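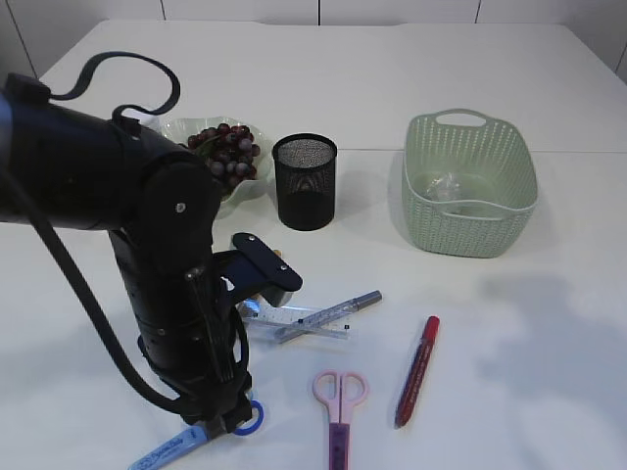
안홀름(Anholm) 생활용품 공개일 방문기

2024년 2월 1일에 안홀름 공개일에 다녀왔다. 바구니, 필통, 꽂이, 그릇 같은 책상 위와 부엌용 물건을 모아 파는 곳인데, 평소에는 도매 손님만 받고 공개일에만 일반인이 들어갈 수 있다. 지난 12월에 신청을 해 두었고 확인 문자는 방문 전날 왔다.

337번 버스를 타고 종점 한 정거장 전에서 내렸다. 정류장에서 건물까지는 500미터이고, 가는 길에 오르막이 조금 있다. 입구 간판이 작아서 한 번 지나쳤다가 되돌아왔다. 주차장은 건물 뒤편에 있는데 오전에 이미 다 찼다고 하니 차를 가져갈 사람은 일찍 가는 편이 좋겠다. 입장료는 없다. 이름을 적고 스티커를 받아 옷에 붙이면 끝이다.

1층은 창고 겸 매장이다. 선반이 천장 가까이까지 올라가 있고 통로는 두 사람이 겨우 비켜 갈 정도로 좁다. 플라스틱 바구니는 입구 왼쪽에 크기별로 쌓여 있었다. 손잡이 구멍이 있는 것과 없는 것이 섞여 있어서 고를 때 한 번씩 돌려 봐야 했다. 집에서 쓰는 바구니가 손잡이 쪽부터 갈라진 적이 있어서 그 부분을 특히 오래 만져 보았다. 구멍 가장자리가 둥글게 말려 있는 제품이 확실히 손이 덜 아팠다. 작은 바구니는 900원이었고, 큰 것은 가격표가 떨어져 있어서 직원에게 물어봐야 했다.

문구 코너는 그 맞은편이다. 투명한 자와 볼펜, 마커, 가위가 칸칸이 나뉘어 있고 시험 삼아 써 볼 종이도 놓여 있다. 트리니아(Trinia)라는 이름이 붙은 마커를 몇 자루 그어 보았는데 빨강은 진하게 잘 나왔고 초록은 종이 뒷면까지 번졌다. 가위는 날 덮개가 있는 것을 찾는 사람이 많았다. 아이와 함께 온 부모들이 덮개가 잘 빠지지 않는지 하나씩 뺐다 끼웠다 하고 있었다.

2층에서는 책상 정리 시간이 있었다. 진행은 파티마 음시망(Fatima Msimang) 씨가 맡았다. 설명은 짧았고 대부분 직접 손을 움직이는 시간이었다. 흰 탁자에 자, 펜, 빨간 마커, 분홍색 가위가 놓여 있고, 뒤쪽에 검은 철망 펜꽂이와 연두색 바구니가 있다. 바구니에는 구겨진 투명 비닐봉지가 들어 있다. 적포도를 담은 연한 초록색 그릇도 같은 탁자에 있다. 생활하던 책상에서 시작하자는 뜻으로 일부러 먹을 것까지 올려 두었다고 들었다.

순서는 단순했다. 먼저 먹는 것과 쓰는 것을 나눈다. 과일은 정리가 끝날 때까지 옮기지 않아도 되지만, 가위나 뚜껑 없는 펜이 그릇 옆에 오지 않게 한다. 그다음에 세워서 둘 것과 눕혀서 둘 것을 정한다. 펜과 마커는 꽂이로 간다. 자는 길이에 따라 다르다. 꽂이에 세웠을 때 한쪽으로 기울면 바구니 바닥에 눕히라고 했다. 가위는 덮개를 씌운 채로 날이 아래로 가게 꽂는다. 나는 집에서 가위를 늘 손잡이가 아래로 가게 꽂아 두었기 때문에 이 부분에서 좀 찔렸다.

비닐봉지를 두고는 의견이 갈렸다. 옆자리 분은 바로 버리자고 했고, 나는 접어서 바구니 한쪽에 두자고 했다. 음시망 씨는 일주일 안에 쓸 곳이 떠오르면 접어 두고 아니면 버리라고 했다. 나는 과일 껍질 담을 때 쓰겠다고 답했다. 우리 집 싱크대 아래 서랍에는 그렇게 접어 둔 봉지가 이미 한가득이다.

철망 꽂이에 대해서는 질문이 많았다. 가는 심이나 얇은 펜촉이 망 사이로 나오지 않느냐는 것이다. 망이 촘촘한 제품은 괜찮지만 바닥이 망으로 된 것은 뚜껑 없는 펜을 꽂으면 책상에 잉크가 묻을 수 있다고 했다. 매장에 내려가서 확인해 보니 브룰론(Brulon) 제품은 바닥이 막혀 있었다. 먼지 청소는 붓이 편하다고 하는데 우리 집에는 붓이 없어서 안 쓰는 칫솔로 해 볼 생각이다.

정리 시간이 끝난 뒤 1층에 다시 내려가 누녜스(Núñez) 그릇 쪽을 구경했다. 가장자리가 물결 모양인 그릇이 여러 색으로 나와 있었다. 얕은 그릇은 포도처럼 둥근 과일을 담으면 굴러 나올까 걱정이 되는데, 송이째 담으면 줄기가 잡아 주어서 괜찮다는 말을 들었다. 귤을 많이 먹는 집이라 조금 깊은 것을 찾았지만 마음에 드는 색은 품절이었다. 다음 입고 날짜는 정해지지 않았다고 한다.

내가 산 것은 작은 바구니 2개와 투명 자 하나다. 자는 500원이었다. 계산대는 한 곳뿐이라 줄이 꽤 길었고, 현금으로 내는 사람은 옆 탁자에서 따로 받았다. 포장지는 주지 않으니 장바구니를 챙겨 가야 한다. 나는 바구니 안에 자를 넣어서 그대로 들고 나왔다.

아쉬웠던 점도 적어 둔다. 2층에 앉을 자리가 부족해서 늦게 온 사람들은 벽에 기대어 들었다. 마이크가 없어 뒤쪽에서는 설명이 잘 들리지 않았다. 화장실은 1층 창고 안쪽에 있는데 안내 표시가 없어 두 번 물어보았다. 쉴 곳은 계단 옆 긴 의자가 전부였다.

집에 와서 바구니 하나는 책상에, 하나는 냉장고 옆에 두었다. 책상 쪽에는 자와 풀, 테이프를 눕혀 넣었고 가위는 덮개를 찾지 못해 아직 서랍에 있다. 공개일 신청은 안홀름 매장 전화로만 받으며, 점심시간에는 전화를 받지 않는다.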